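Monday at Porham: notes from the lab open day

Typing this on the train home so forgive the state of it. Wanted to get it down before it all blurs together.

Got there late. The Texier bus dropped me at the wrong end of the site, a long walk round the fence, then a badge that wouldn't print. Missed the welcome talk. Judging by the slides left up on the wall I missed an org chart and a picture of a new roof. Fine.

Straight into the control session then, which was the one I'd come for. Didier Brunet running it. Fast talker, good, draws on everything. He looks after what they call Wivia, their in-house stack for running learned policies on arms: it takes the camera streams, runs the policy, hands the motion off to a low-level controller, and logs the lot. I'd read the short writeup in April and hadn't understood half of it. Understand maybe two thirds now.

Main points, in the order I scribbled them:

Policy puts out chunks of motion, not single steps. 40 steps to a chunk. The old version played a chunk out to the end before asking for the next one, and you got a little hitch at every join. Now the next chunk is requested early and the overlap gets blended. Didier showed the joint plots before and after. Before looked like stairs. After, a fairly clean curve with one bump in it that he circled himself and said "still mine to fix."

Timestamps. Spent far longer on this than I expected, and it was the best part. Wrist camera and fixed camera don't deliver at the same moment, and the joint readings come in on a third clock. They used to pair up whatever had arrived last. So the policy was being trained on a gripper position and a picture that didn't belong together, off by a bit, and off by a different bit each run. Now everything is stamped at capture and matched in a buffer. If nothing matches within the window the step gets dropped and counted. He was firm about the counting. Silent drops cost them most of a winter.

Somebody asked why not just buy cameras with a hardware trigger. Answer: they have some, on one rig, and the software has to work on the others as well.

Then the task itself. Food handling, ear of corn and a plate. Views from the wrist and from the fixed side camera:

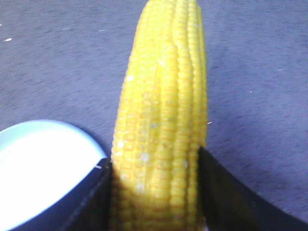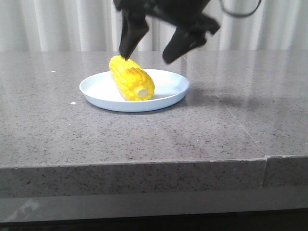
Corn is a mean choice for a grasp planner. Tapered, bumpy, rolls if you push it off center. The planner (separate module, they call it Jonholm, no idea why) fits a rough cylinder to the ear from the depth points, then proposes finger placements along the axis. Scores them on how square the fingers sit to the long axis and how much clearance there is to the dish. The dish is the hard bit, Didier says. Fingers want to go low for a good hold, and the rim is in the way of going low. So there's a clearance term, and for a long time it was set so cautious that the planner kept picking the thin end of the ear and then losing it.

They fixed that with data, mostly. 492 teleoperated picks, each tagged afterward with where the fingers had gone, and the weights refitted to that. I asked if the tagging was by hand. First pass automatic from gripper width, then a person goes through and corrects. Would have liked to see the correction tool but the laptop with it on was in use somewhere else.

Wrist view has its own problem: once the object's between the fingers it fills so much of the picture that there's little else to go on. So they weight the fixed camera more on approach and the wrist more near contact. Not a hard switch. I asked how the weighting is learned and got an answer with a lot of attention layers in it that I wrote down wrong, so won't repeat it here.

Replay tool. This I want to steal. Every run gets written out as one file, both streams plus joint states plus the chunk the policy had asked for plus what the controller really did with it. You scrub along and see asked-for and did on the same plot, pictures on top. Click any point and it reruns the policy from there offline, with whatever checkpoint you pick. They keep 2000 runs on the fast disk and everything older goes to the slow one. Opening an old one takes long enough to get a coffee, I was told, and I believe it.

Safety layer sits below all of this and doesn't know about policies at all. Speed limit, force limit, a box the gripper can't leave. Runs at 800 Hz on its own machine. Somebody pushed on whether the learned side can ever raise the limits. No. It can ask to go slower, thats all.

Things I didn't get to: the calibration bench (queue out the door), the simulation talk (clashed), lunch (gone by the time I arrived, two rolls left, both egg).

Questions I still have for Didier, will email:

What happens to the blend when a chunk arrives late? Hold the last pose, or carry on with the old chunk?

Does the cylinder fit survive a broken ear, or a short one?

Is the drop counter per camera or per run?

Any plan to release the replay tool? He half smiled when someone asked in the session and moved on to the next slide.

If you go next time, take the Jonholm stop and not Texier. Yes, same name as the planner, only noticed on the platform. So thats where it comes from I guess. Bring a pen, the wifi is guest only and kept dropping, and get to the control room early becuase there are very few chairs. Battery on 4 percent, posting this as is.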